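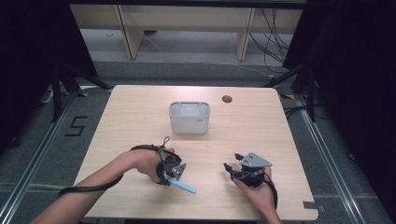 Gripper pair on cell 4 back in bits this morning. Thread, mostly so I remember what I did. June 19, 2022

Left one first. Jaw was closing late. Swore it was the motor, spent an hour on the motor, was not the motor. Grub screw on the drive link had backed out. Threadlock, nip up, done.

Ľubomír Kratochvíl says do all of them while you're in there. He's right, annoyingly. So all of them it is.

Cable next. The Viltow ones are stiff as anything and they pull at the plug when you turn your wrist. Swapped for the softer Tufa lead, 200 cm, strain relief on both ends. Leave slack at the elbow or you'll be back here in a week

Straps: snug, not tight. Bethel Birhane had hers so tight she had marks on her hand til teatime. Re-did both.
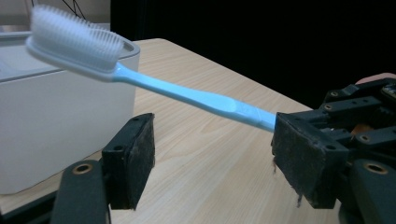

Pads are my real moan. Rated for 42 days on the Trellov sheet, ha. The facing on these has gone fuzzy and there's a frayed bit hanging off the bottom of the right one, though it's got a toothbrush by the very end of the handle there and is holding it out level. New facing going on anyway. Old stuff scraped off with a blade, wipe with alcohol, let it dry PROPERLY, then glue.

Glue wants 72 hours before full grip. Yes I know. Use the Ekari spares till then, they're in the drawer under the bench psu.

Bushings: drop of light oil, wipe the excess, keep it well off the pads. Learnt that one in August.

Zero both jaws after you refit, open then closed, and write the offsets on the card. The CARD. Not your hand Bethel

Still need M3 washers if anyones ordering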